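Shared kitchen at Joretley reopens with new worktops and a cloth rota

The shared kitchen on the ground floor of Joretley House is open again after being shut for most of September. People who rent rooms and desks in the building can use it from seven in the morning, and the evening cookery group returns on Thursday.

The kitchen has had new worktops, new taps and a deep clean behind the cupboards, and the recycling has been moved to a bin beside the counter. The work was paid for out of the building's maintenance budget, with a smaller sum from tenants, who agreed in the spring to pay a little extra each month until the end of the year.

Ruth Restrepo, the building manager, said the old worktops had been a problem for years. The joint next to the sink had swollen, and there was a burn mark by the cooker that had been there longer than she had.

"We kept patching it," she said. "There was sealant on top of sealant. When the fitters lifted the old top off by the sink, the edge came away in their hands."

The cupboards underneath have been kept. Two doors have new hinges, and the drawer that used to fall out when it was pulled too far now has a stop on it.

The closure was meant to last two weeks. It went on longer after the first delivery of worktop from Nundberg, the supplier, came with a cut-out in the wrong position for the sink. The replacement piece took another 7 days to arrive, and the plumber then had to be rebooked.

During that time tenants used a kettle and a microwave on a table in the first-floor corridor and washed up in the cleaners' sink. Damir Lazarević, who repairs clocks in one of the back rooms, said he mostly brought a flask.

"You get used to it, but I missed having somewhere to put a plate down," he said. "The corridor smelt of soup until four o'clock every day."

The new worktop is light grey with a speckled finish. Tenants were shown three colours and voted for this one, with dark green coming second. Ms Restrepo said a plain white had been ruled out early on as too much work to keep clean in a kitchen with so many users.

A cloth on the counter

Most of the discussion since the reopening has been about cloths. Before the closure, cloths were bought by whoever noticed they had run out, and they were left on the side or over the tap until someone threw them away. At a meeting held before the work began, several tenants asked for something better.

The building now buys white cotton cloths in packs of 20. Clean ones are kept in the drawer to the left of the cooker and used ones go in a lidded tub under the stairs, where they are collected for washing. Each floor takes the wash in turn, with the first floor going first.

Viorica Obradović, who runs the evening cookery group, wrote the notice that now hangs inside the drawer. It asks people to take a clean cloth in the morning and another after lunch, to use it for the counter only, and to put it in the tub at the end of the day. Spills on the floor are to be wiped up with paper.

She said she had pushed for plain white so that it would be easy to tell when a cloth had had enough.

"With the patterned ones you could go on for a week and not know," she said. "I have cooked in a lot of shared kitchens and the cloth is always the worst thing in the room."
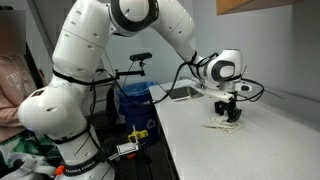

Recycling moved beside the counter

The other change is to the rubbish. Until this summer, recycling was taken out to the yard by hand, and a good deal of it went into the general waste instead. A blue bin with a bag liner now stands at the end of the counter. It takes cans, cartons, rinsed plastic and clean card.

Food waste still goes in the caddy by the back door. Glass goes to the yard, and Ms Restrepo has asked that bottles are not left on the counter overnight for someone else to carry.

The bin is emptied on weekday evenings by Witudard, the cleaning firm that looks after the rest of the building. Stojan Matić, the firm's supervisor for Joretley House, said the main difficulty was food left in containers.

"If there is half a yoghurt in the pot, the whole bag gets it," he said. "A quick rinse is enough. It doesn't need to be spotless."

He asked tenants to flatten cartons and to tell the front desk if the bin is full before evening. Spare liners are in the cupboard under the sink.

Cleaners will continue to mop the floor and wipe down the cooker and the fridge door each night. They won't wash up, and items left in the sink will be moved to a tray on the windowsill. Anything still on the tray at the end of the week will go to the charity shop on Wan Street.

Costs and remaining work

The tenants' share of the work came to £195 for each room, spread over the monthly bills. Those who rent a single desk pay a smaller amount. Ms Restrepo said the final invoice from the fitters was slightly under the quote and that the difference would go towards a new extractor fan.

The fan is the main job still to be done. The present one works on its highest setting only and can be heard in the meeting room next door. A fitter is due to look at it before the end of the autumn, and the kitchen should not need to close again while it is replaced.

Mimoza Halilović, who makes and sells pickles from a unit on the second floor, had asked for a second sink during the planning stage. That was turned down on cost, as it would have meant moving the drain. She said she was pleased with the kitchen all the same and had already booked the early slot on two mornings.

"There's room to work now," she said. "Before, you had the bread bin and the toaster and somebody's bicycle lights all in the same spot."

The bread bin has gone. The toaster has moved to the shelf beside the fridge, and tenants are asked to put it back there after use.

Bookings for the kitchen outside normal hours can be made at the front desk. The cookery group meets at half past six and has a few places left for the new term. Members should bring an apron and a container for leftovers. The first session will be on flatbreads, with soups to follow.

Comments (5)

backroom_bev
Looks much better than the old one. Can we please have a hook for the oven gloves? They are living on top of the microwave again.

T. on the first floor
We have done the first cloth wash. Please shake the crumbs out before they go in the tub. Also there were only cloths meant to be in there, and I found a sock.

Pello
Is the speckled stuff all right with hot pans? The old one clearly wasn't.

Ruth Restrepo (building manager)
Pello, please use the trivets, there are two in the drawer under the kettle. The fitters said not to put anything on it straight from the hob. Bev, I will ask about a hook.

marrowman
Dark green was robbed.

Recent items

Bike store door code to change
Cookery group: new term dates and what to bring
Lift out of use on Thursday morning
Lost property: umbrellas, one glove, casserole lid
Meeting room chairs to be replaced
Notes from the tenants' meeting, September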